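To: cell-users list
Subject: Re: wrist camera setup, fingers cover the grasp point
Date: 30 November 2019

Hello all,

thank you for the answers from the Nonavton side. I reply below the quoted part, I hope the order is easy to follow.

> We have the same arm as you in Brukham, and after we changed
> the fingers the wrist camera does not see enough between them.
> Our gripper goes down onto a lid and in the last part of the
> approach the knob is hidden behind one finger. Do you move the
> camera bracket, or do you correct it in the software? And how
> often do you check it? We did it one time in July and not again.

We move the bracket first and correct in the software after. I tried the other order and I lost two evenings with it. The software offset can hide a bracket that is not tight, and then the error comes back when the arm turns the wrist.

My way in the Girbridge cell is like this:

1. Power off the arm, clean the camera window with a dry cloth, and check both bracket screws by hand. We had one screw that looked tight and was not.

2. Open the gripper to the width you will use for the approach. Do not do the setup with the fingers fully open if you never approach like that.

3. Put a round part with a clear center on the table. I use the bamboo steamer, closed with its lid, as the lid has a small knob and ribs going out from it. A printed target is more exact, but it is flat, and my mistakes came from height.

4. Drive down slowly above the lid and stop before contact. The knob must be in the gap between the two fingers, and you should see the same amount of free space to the left and to the right of it. If it is not so, loosen the bracket, move it a little, and repeat.

5. Turn the wrist 30 degrees and look again. If the knob goes under one finger now, the bracket is tilted and not only shifted. For this case Haugen sells a thin shim, but a piece of steel strip does the same job.

6. Only now write the new offset, and save the old file under another name. Please really do this, I did not do it once. 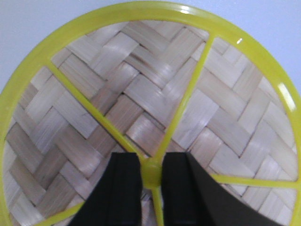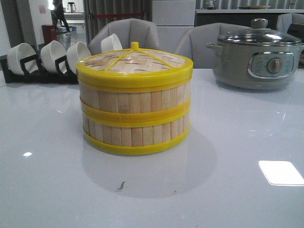

First the lid from the wrist camera, then the steamer on the table from the outside camera.

About the table: ours is white and very shiny, and the steamer has a reflection in it. From the outside camera this gave us a wrong lower edge of the basket, so the height came out too low. We now take the height from the top rim of the lid and ignore the bottom band. The yellow plastic is easy to separate from the bamboo by color, but it also has small bright points from the lamps, so please do not set the threshold too narrow.

For how often: I check steps 1 and 4 every 3000 cycles, and the complete list after any change of fingers or after a collision, also a soft one. The complete list takes me 30 minutes if no shim is needed. In the first week after new fingers I would do step 4 each morning, as the finger screws settle a little.

One question back to you. Did you keep the original cable clip on the wrist? Ours pulls on the camera plug when joint 6 is near its limit, and I would like to know if you have routed the cable on the other side. A sketch is enough for me.

Best regards from Girbridge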